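Storage in Small Steps: A Conversation With Eckhard Kleinschmidt

Published 8 September 2020

The Zillberg Center for Household Practice has offered instruction in home organization to residents of the district since its founding. Its current course, Small Storage, is concerned with the objects that most households own and few have assigned a place: opened packages, spare keys, receipts, sewing supplies, batteries. The Center's program editor, Noel Estrella, met with Eckhard Kleinschmidt, who designed the course and teaches its opening unit, to discuss the principles behind it and the changes planned for the fall.

Mr. Kleinschmidt trained as a cabinetmaker and spent 30 years in the furniture trade, first in a repair workshop and later as a designer of storage pieces for the manufacturer Rulia. He came to teaching, he said, through the complaints of customers.

"People would bring back a chest of drawers and tell me it was too small," he said. "I would go to the home and find that the chest was full of empty packaging. The furniture was the right size. What they needed was a habit, and I had no way to sell them one."

The opening unit is deliberately modest. Participants work at a plain gray table with a small wooden cabinet, a tray and a few ordinary items. They are asked to clear the surface, decide what belongs in the drawer and what belongs in the tray, and then live with the decision until the next session. Mr. Kleinschmidt does not correct the result at first.

"I want to see where a person puts a small cardboard box without being told," he said. "Some will stand it up. Some will lay it in the tray. A few will put it straight into the drawer and close it, and those are the ones who later cannot find it."

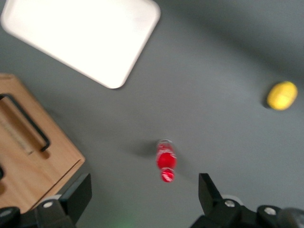
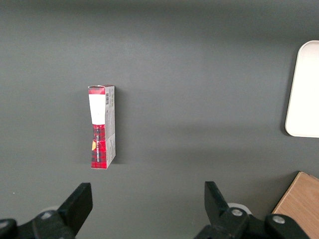
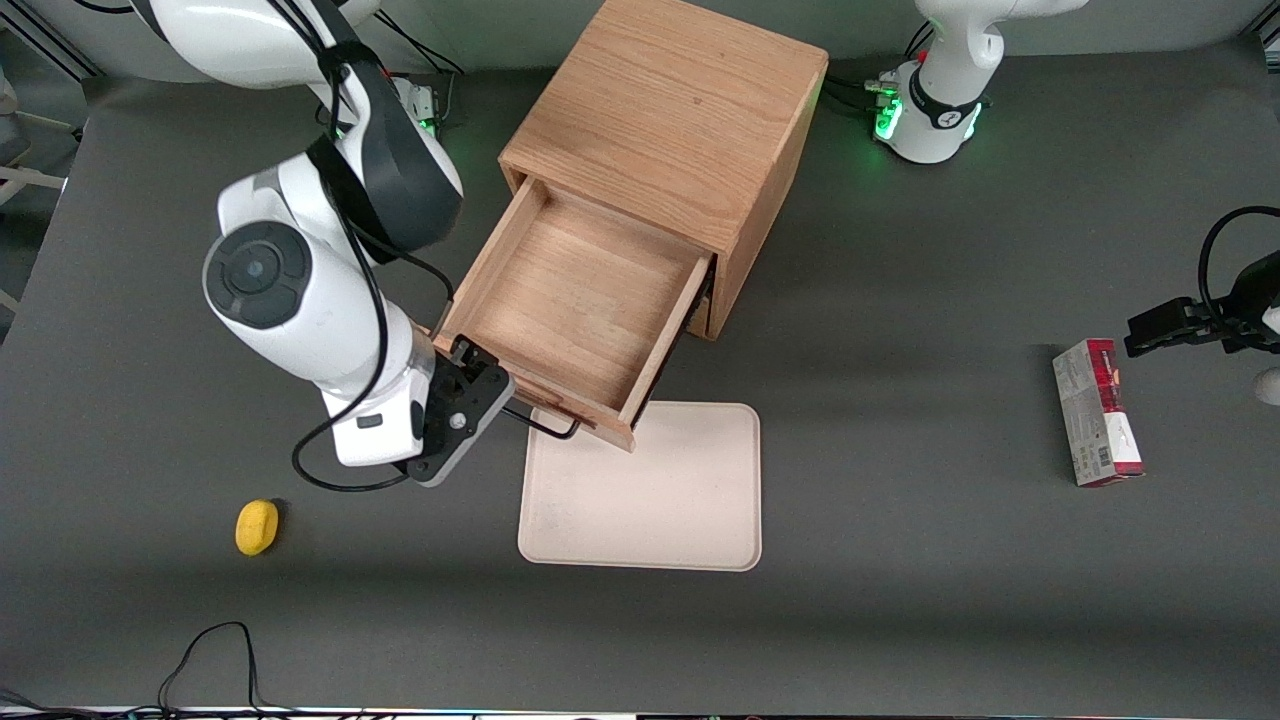 The choice of a cabinet with a drawer, in place of the open shelves used by the Center in previous years, was the subject of some debate among the teaching staff. Mr. Kleinschmidt argued in favor of the drawer on the grounds that it requires two decisions from the user.

"With a shelf you decide once, when you set the thing down," he explained. "With a drawer you decide to open it, and then you decide what goes in. That second moment is useful. You have the drawer open in front of you, and you can ask whether the thing deserves to go inside."

He was equally firm on the matter of handles. A bar-shaped pull, in his view, suits a practice cabinet better than a knob, as it can be taken hold of anywhere along its length and leaves room for the fingers. He noted that older participants in particular had expressed a preference for it. During his years in the repair workshop, loose knobs had accounted for a great deal of the work.

The tray has a separate purpose. Mr. Kleinschmidt refers to it as "the waiting room" and instructs participants to use it only for items that will be dealt with before the end of the day. Ms. Pivine, a longtime instructor at the Center, originally proposed that it be given a lid. The suggestion was tried for one term and withdrawn.

"A covered tray becomes a second drawer," Mr. Kleinschmidt said. "The mail stays in it for a month. An open tray is slightly embarrassing, and that is what I like about it."

Asked about packaging, he took a more moderate position than his earlier remarks might suggest. The course does not require participants to discard printed boxes. Where the box carries information that will be needed again, such as a size, a refill number or directions for use, he advises keeping it until the contents are finished. Where it does not, the contents should be moved and the box flattened.

"I have nothing against a nice box," he said. "My wife keeps buttons in one that is older than our marriage. But she knows what is in it, and she opens it."

The fall term will consist of 4 sessions, beginning in October. The first 2 will be held at the worktables in the Sison Room and will follow the existing plan, with clearing and sorting taught together. The remaining 2 will address kitchen drawers and the entry hall, areas for which former participants have repeatedly requested guidance. Written materials will be provided at the first meeting. Participants are asked to bring a small number of items from one drawer at home, in whatever condition they are found.

Mr. Kleinschmidt made a particular request on this last point. "Please do not tidy it first," he said. "Every term someone arrives with everything washed and sorted, and then we have to borrow a mess from the next table."

Registration for the fall term is open to all residents of the district. Forms may be obtained at the front desk of the Center and should be returned there before the first session.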